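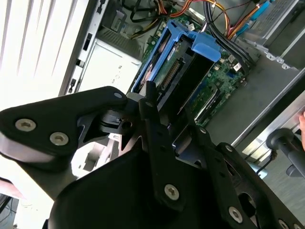
About Nekell Computer Repair

Category: Company > Who We Are

Most repair shops will tell you they love technology. We are not so sure. We have spent too many afternoons inside desktop cases for that, tracing a yellow wire through a knot of red and black ones to find out where it went.

Nekell fixes and refits desktop computers for homes, small offices and two school districts. We started with 3 benches behind a print shop on Flovgate and we are still on Flovgate, with more benches and less print shop. We do not sell new machines. People ask, and we send them elsewhere.

What we believe, for what it's worth

A "tune-up" is usually a word for an invoice. If your computer is slow, we open it and look before we name a price. The look costs $10 and comes off the bill if you go ahead.

Old parts are not always bad parts. A plain green motherboard and a drive in a blue plastic caddy can do office work for years after the salesman has written them off. We doubt most upgrade advice, including some we gave ourselves a few years back.

"Tool-free" cases deserve a raised eyebrow. A release tab is a fine idea until it snaps. We keep a drawer of spare tabs, rails and caddies pulled from scrapped desktops, and we use it more than any catalog.

Cables matter less than the forums claim. We route them so the lid closes and the fans turn. We will not charge you for making them pretty.

What we don't promise

We don't promise same-day work. We don't promise your files, though we will try for them, and we will tell you early if it looks poor. Every repair carries a 50-day warranty, an odd number that we picked because we can afford to honor it.

Drop-off is at the side door until 3 p.m. Bring the power cord. Leave the mouse at home.

Print this page | E-mail this page

Contact Nekell | © Nekell Computer Repair, Flovgate | Back to top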